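Learning what a miss looks like

At Kevitz, a small robotics lab on the upper floor of a former print works, the most useful data used to go in the trash. A person would guide the arm through a task, and if the grasp failed, the recording was deleted. Only the good runs were kept for training.

The lab's new method keeps the bad ones. Working with the parts supplier Brellholm, the team recorded 1,000 attempts at picking up small, light pieces from a table, and trained two versions of the same control program. One saw only successes. The other saw everything, with each run marked as a hit or a miss.

Small parts are hard for a gripper. They slide, they tip over, and they are often close in color to whatever is next to them. A camera at the wrist helps with this, as it looks out past the fingertips and moves with the hand. It also means the fingers fill a good part of every picture the program learns from.

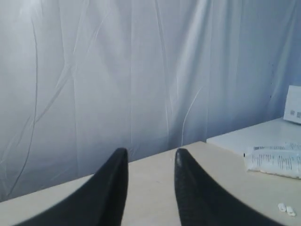 The program has no map of the table and no list of the objects on it. It takes in the wrist view and the position of the joints, and puts out the next short motion. After training, each version was given 300 new attempts with parts it had not been trained on.

The version trained on both hits and misses did better. The gap was modest on the first try and much larger on the second. The success-only program tended to carry on after a missed grasp as if it were holding something, and would finish the whole motion with nothing in its fingers. The other one more often stopped, opened up and went back down.

Marking the runs was the slow part. Suominen, the labeling tool the lab uses, lets a person scrub through a recording and set a point where things went wrong. The team found that a single mark at the end of a run was not enough. The mark had to sit close to the moment of the miss - within 2 or 3 frames - or the program learned little from it.

Closed fingers turned out to be the hardest case to label. A thin part can disappear between the tips, and the people doing the marking did not always agree on what they saw. Those runs were looked at twice, and any that stayed in doubt were left out.

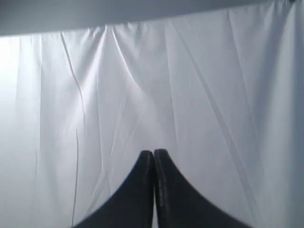 What comes next

The result has limits. It comes from one arm, one type of gripper and one kind of job. Heavier parts were not tested, and neither were soft ones.

A second group, at Drutedow, plans to repeat the work in February with a different hand and its own set of parts. Kevitz will share its recordings, including the ones it once would have deleted, along with the notes on how they were marked.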